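Notice to the Residents of Costow

The Office of Crossings regrets to inform residents that the ferry to Plimurow did not return on the evening of 1 November 2022. The river was calm. All 40 passengers have since walked home by way of the Homov road, and none can recall leaving the boat.

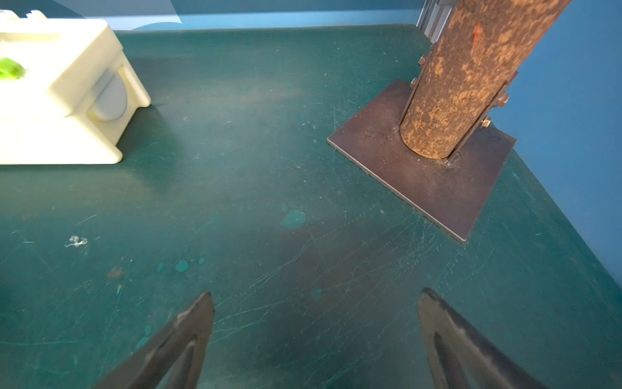

Esi Fiadzo, Clerk of Crossings, has taken their statements. Each passenger remembers a bell, a smell of oranges, and a far bank that came no closer. Fares will be refunded at window 2.

Residents are asked not to call out to the ferry if it is heard at night. 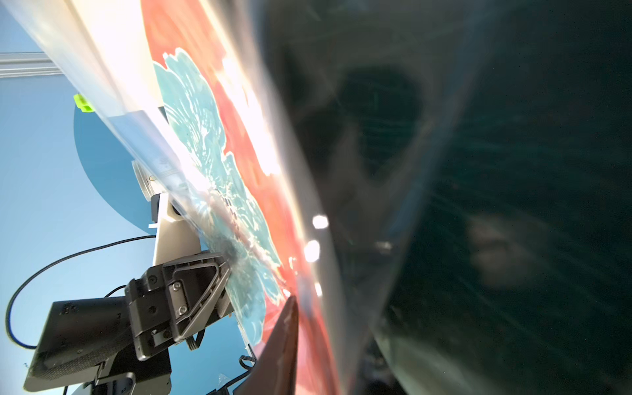 The Office has received more than 300 letters asking when service will resume. A new boat has been ordered from Kyei and is expected in June. Until then, the landing will close at 7 each evening, and the lamp will be left burning for the captain.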